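Tipoki Garment Care Terms, data card
Version 2.4
Maintainer: Jui-lin Kao
Last revised: January 27, 2023

Summary
Tipoki is a bilingual word list covering the language of washing, drying, mending and storing clothes. Each entry pairs a Korean term with its British English equivalent and a short usage note. It was compiled for translators of care labels and shop returns policies, and is distributed as plain text.

Contents
terms.tsv - the main list, one entry per line
variants.tsv - regional and older spellings, keyed to terms.tsv
notes.txt - longer remarks on difficult entries
CHANGES - revision history

Fields
id: integer, stable between versions. Deleted ids are not reused.
ko: headword in Hangul, dictionary form.
en: preferred English term, lower case, singular unless the word has no singular (trousers, jeans, tights).
domain: one of wash, dry, press, mend, store, fabric, part.
note: free text, may be empty.
checked: initials of the second reader.

Files are UTF-8 with Unix line endings. Fields are separated by a single tab. Quotation marks inside a note are literal and must not be treated as delimiters; several spreadsheet programs get this wrong on import.

Sources
Headwords were drafted by I-seul Heo from her own working glossaries. English terms were supplied by Jytte Steinarsdóttir and read against the drafts by Ro-un Chae. No entries were copied from published dictionaries. The mending section was merged from an earlier list, Punari, and keeps its numbering with an offset of 2000.

Spelling and usage
British spelling is used throughout: colour, grey, mould. Where trade and household usage differ, the household word goes in the en field and the trade word in the note. "Tumble dry" is a verb and is written without a hyphen. "Dry-clean" keeps its hyphen in all forms.

Known problems
The domain field is unreliable for words that name both a part and an action, such as "hem" and "dart". 23 entries have an empty checked field. The four entries for starch need rewriting, as the present notes confuse the product with the finish. Bedding terms are thin - only the common words are in, and "bedspread", "coverlet" and "throw" still share one headword.

Changes in 2.4
Added 93 entries, mostly in fabric and part. Split "fade" into two senses. Removed duplicate ids left over from the Punari merge. Corrected tab errors in variants.tsv reported by Hyun-seo Kwak.

Licence
Free to use and alter with credit to the compilers. Corrections should quote the id and the version number.

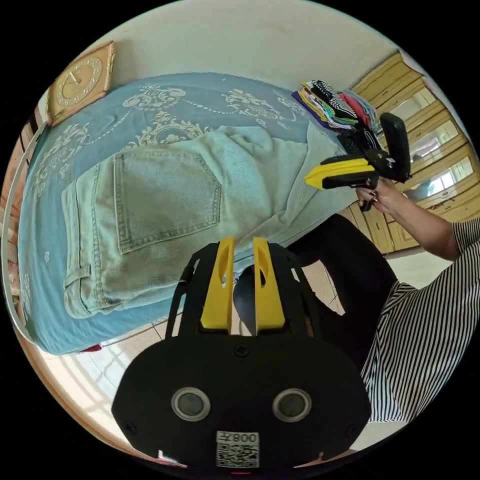
Entry group "jeans", domain part: back pocket, belt loop. Light-wash denim on a patterned bedspread.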